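Subject: Re: [pidon-owners] Chien coupe, production numbers

On Saturday a member wrote:

> Does anyone know if the Chien coupe is really going ahead? The
> Rirnelmont show car had no interior to speak of and I was told
> at the stand that no decision had been made. Also, would it be
> built at Tivatbridge with the roadster or somewhere else?

It is going ahead. Pidon told dealers in March, and mine passed the letter on to me when I was in for a service. The coupe will be built at Tivatbridge, on the same line as the roadster, and the first run is 30 cars. Of those, 27 are for customers. The factory keeps the rest for press and testing.

The letter says 23 of the customer cars already have deposits on them. If you want one I would call your dealer this week and ask to go on the list, even if you haven't seen the car in person.
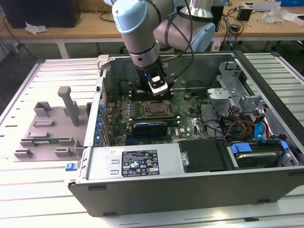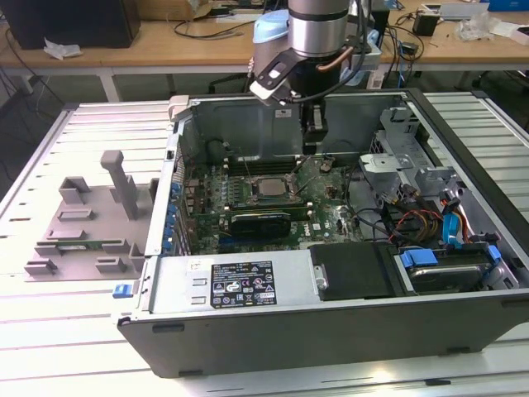
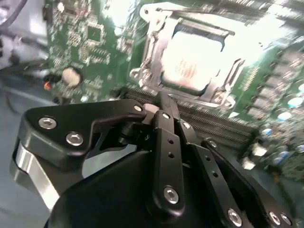 The engine is the same as in the roadster with a different exhaust. The roof is fixed and bonded, and the doors are new. The show car's side windows didn't open, but the production ones will. There are 2 seats and a small shelf behind them. I asked about a manual gearbox and the dealer didn't know. The letter doesn't mention it either way.

Weight is not given. The show car was said to be lighter than the roadster, but it had no carpet, no radio and no air conditioning, so I wouldn't go by that.

Prices will be sent out with the order forms. My dealer expects the forms before the summer shutdown. Deposits can be moved from a roadster order to a coupe order, but not back again.

If anyone has the option list, please post it here. I'd like to know whether the roadster wheels fit.

Comments

The roadster wheels fit at the front. The rear arches are wider on the coupe, so you would need spacers.

My dealer says no manual. I'd wait for the order form.

Thanks, this is more than I got at the show. I'll call them tomorrow.

Recent threads

Chien roadster: water in the left footwell
Tivatbridge factory tour, spaces left
Rirnelmont show parking
Wanted: Pidon workshop manual, any condition
Battery drain over winter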